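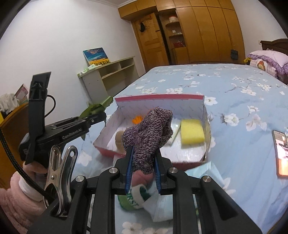
Sock-type knit, purple/grey/black. Red-sided box behind with the yellow block in it.

February, bench notes, soft goods sorting. Started 9:40.

Box is the shallow cardboard one, white inside. Kept it, the flap stands up by itself and you can read a label stuck on it from the other side of the room. Want more the same size if Kamala can get them from Prarklow.

Mottled yarn is a pain to sort. Under the warm lamp the purple goes brown and I had two knits down as the same color, they're not. Moved to the window after that. Redo anything I logged before 10:15 pls, color column only, the rest is ok.

Folding. Tried flat fold, rolled, and just bunched. Flat looks best in the tray but the ribbed ones open up again by the time you've done the next. Rolled holds. Bunched holds too and is fastest, but you can't tell the length without shaking it out, so no good for pairing. Going with rolled for anything ankle or longer. Short ones whatever.

Pairing: match heel to heel first, then cuff. Did it cuff first all last week and got a stack of pairs where one is a finger width longer than the other. Manikandan says wash shrinkage, I say they were never pairs. Ask him to measure the ones he put back in the Hegde bag.

Total knits logged by lunch 64. Of those 39 paired up clean, no wait that's an odd number, 39 is logged items with a size tag. Pairs count is on the yellow sheet, copy over later.

Small stuff. Everything that isn't fabric goes in a shallow box, one layer, no stacking. Sponge-type blocks on the right side standing up, packets next to them, little hard pieces toward the back. If it goes in any other order Krishnamoorthy can't find anything and I get a phone call. Packets stay SHUT. Somebody cut one open in the last lot and we were picking bits out of wool for an hour.

Orange pieces with the wavy edge: still no proper name in the list. I have been writing "flower, orange", Mohandas writes "scallop". Pick one. I vote flower, shorter.

Spring clamps, the shiny metal ones. Good for holding a bundle shut while you write the tag but don't leave them on overnight, they dent the knit and on the loose gauge it doesnt come out. Two ruined that way. Back in the tin at the end of the day.

Lint: bad. Dark knits shed on everything and the white box floor shows every hair. Wipe box between lots, dry cloth, not the damp one (cardboard went wavy at the corner on the old one). Anyone in fluffy sleeves, roll them up or go home pink-fibre-free, found pink fuzz in three bags.

Ademir's question re storage. Shelf bins from Flavemero are 49 wide, our boxes fit side by side only if the flaps are down. Flaps down means no labels. Could tag the front edge instead. Try it on one shelf first before we relabel the lot.

Running total on the big list now 3,860 incl. today. Haven't checked it against Kamala's copy.

To do
- copy pairs count off yellow sheet
- redo colors pre 10:15
- Grutov bag, not opened yet, bottom shelf
- more tags, the string kind, sticky ones fall off wool
- new bulb for the bench lamp, daylight type

Stopped 4:30, back hurts, stool is too low.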